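Hilo. He comprado una chaqueta impermeable por internet y he tardado más en entender la ficha del producto que en ponérmela. Va por partes, que el asunto tiene costuras (termoselladas, según ellos).
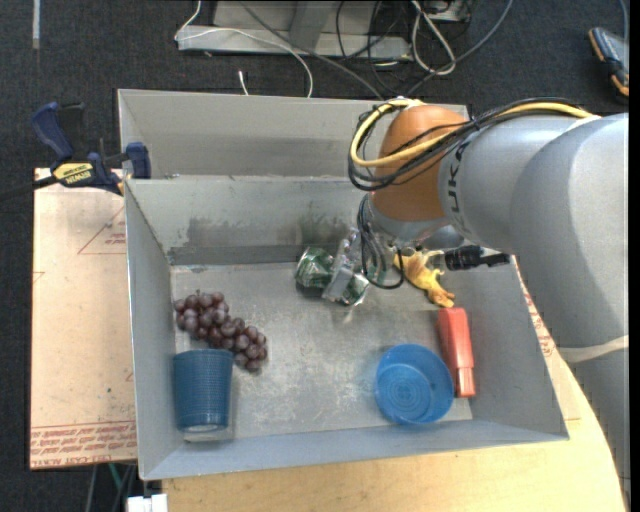
Óscar me contesta antes de que llegue al segundo mensaje: que todas las impermeables son la misma bolsa con distinta cremallera, que él lleva la del mercadillo desde el instituto y que sigue vivo. Tomo nota, Óscar. También me dijiste que las botas se ablandan solas.

2/ La chaqueta es la Drovex Asonia. Drovex es la marca y Asonia el modelo, aunque en la web aparece también como Asonia Drovex y en la etiqueta interior como ASONIA a secas. Tres nombres para una prenda con una sola capucha.

3/ El texto de venta empezaba así: «Siente la montaña como una segunda piel». La primera ya la siento bastante, sobre todo en las rodillas cuando bajo. Pero bueno, seguí leyendo.

4/ «Membrana Drimer de última generación». Busqué qué es Drimer. Es el nombre que Drovex le ha puesto a la membrana de Drovex. La página que lo explica dice que Drimer ofrece «el rendimiento característico de Drimer». Circular, como la ruta del domingo.

5/ Había una tabla con columna de agua, transpirabilidad y peso. La columna de agua venía en milímetros y la transpirabilidad en unas unidades que necesitan asterisco. El asterisco llevaba a una nota al pie. La nota al pie decía «según condiciones».

6/ El peso lo daban para la talla M de hombre sin cordones. Yo uso la L y tengo la mala costumbre de llevar los cordones puestos.

7/ Sobre el color. Opciones: Musgo Ártico, Brasa, Tormenta Lenta y Woldegiorgis. Este último no sé qué es. Parece un apellido. Pedí Woldegiorgis. Es azul marino.

8/ Escribí al servicio de atención al cliente para preguntar por qué un azul marino se llama así. Me respondieron muy amables que la devolución es gratuita dentro del plazo. No había preguntado eso, pero se agradece la intuición.

9/ Estreno en enero, en un collado donde el viento sopla siempre hacia el mismo lado, que es la cara. Catorce kilómetros. Llovizna las dos primeras horas, luego aguanieve, luego una cosa horizontal que no venía en la tabla.

10/ Resultado: por fuera empapada, por dentro yo. Lo de las gotas resbalando como perlas funcionó hasta el primer bar. A partir de ahí la tela se oscureció en los hombros, justo debajo de los tirantes de la mochila. Agua dentro no entró. O entró tan poca que no supe distinguirla de la mía.

11/ Ese es el gran misterio de las impermeables: cuando te la quitas estás mojado, y toca decidir si la culpa es del cielo o tuya. El fabricante tiene muy claro de quién.

12/ La capucha, eso sí, buenísima. Gira con la cabeza. Mi anterior chaqueta tenía una capucha que se quedaba mirando al frente mientras yo miraba a los lados, como si fuéramos dos excursionistas distintos que no se llevan bien.

13/ Bolsillos. La ficha decía «amplia capacidad de almacenaje». Son 2. Están a la altura exacta del cinturón de la mochila, así que con la mochila puesta son 0. En el izquierdo se quedó media barrita de cereales que no recuperé hasta el aparcamiento. Para entonces ya era más bien harina.

14/ Hay además un bolsillo interior «de seguridad». Me cabe el DNI. El móvil no. Supongo que lo importante es que te puedan identificar.

15/ Las cremalleras de ventilación bajo los brazos: para abrirlas hay que levantar el codo, meter la mano contraria por detrás y tirar hacia abajo. Lo hice en una cresta y un señor que venía de frente me devolvió el saludo.

16/ Precio. La compré rebajada. El precio tachado era una barbaridad y el otro solo un disgusto. Desde entonces la miro cada semana por deporte y la rebaja no se ha acabado nunca. Quedaban «últimas unidades» el día que la pedí y siguen quedando últimas unidades hoy. Son unas unidades muy resistentes, mucho más que el velcro del puño derecho.

17/ El velcro del puño derecho, por cierto: a la tercera salida ya solo se agarraba a los guantes de lana, y a esos con verdadero cariño.

18/ Y la garantía. 3653 días. No pone diez años, pone 3653 días. Me senté a hacer la cuenta: diez años son 3650, más los bisiestos, que según cuándo empieces son 2 o 3. Han cogido 3. Alguien en esa empresa peleó por ese día y quiero darle la mano.

19/ La garantía cubre la membrana. No cubre las cremalleras, los cordones, los velcros, el desgaste, el roce de la mochila ni el lavado incorrecto. El lavado correcto viene en la etiqueta, en 13 idiomas y un cuerpo de letra pensado para hormigas.

20/ Lo he leído con el móvil haciendo de lupa. Detergente líquido, sin suavizante, aclarar otra vez, secadora suave para reactivar el tratamiento. No tengo secadora. Probé con la plancha a través de un trapo, que también lo permiten, y la verdad es que volvieron las perlas. De todo el hilo, es lo único útil, perdonad que esté en el 20.

21/ Me preguntáis por privado si la recomiendo. Para caminar con lluvia normal, sí. Es cómoda, pesa poco y abulta menos que la vieja. Si sudáis mucho subiendo, mirad una que ventile más. Y si lleváis mochila con cinturón, olvidaos de los bolsillos o aprended a querer la riñonera.

22/ Talla: tira a pequeña. Con un forro gordo debajo la L me deja respirar, pero por turnos. La guía de tallas pide medir el pecho, la cintura y «el largo de espalda desde la vértebra prominente». Vivo solo. Esa última la puse a ojo.

23/ Óscar insiste en que la del mercadillo tiene cuatro bolsillos. Le he preguntado por la columna de agua y me ha dicho que la suya no lleva columnas. El sábado salimos los dos y dan lluvia desde primera hora.

24/ Añado, que me lo corrigen: los pantalones a juego existen, se llaman también Asonia y también están en últimas unidades. No, no los he comprado. Los tengo en el carrito.

Utilizamos cookies propias y de terceros para mejorar tu experiencia y mostrarte contenido relacionado con tus preferencias. Si continúas navegando, consideramos que aceptas su uso. Aceptar | Configurar | Más información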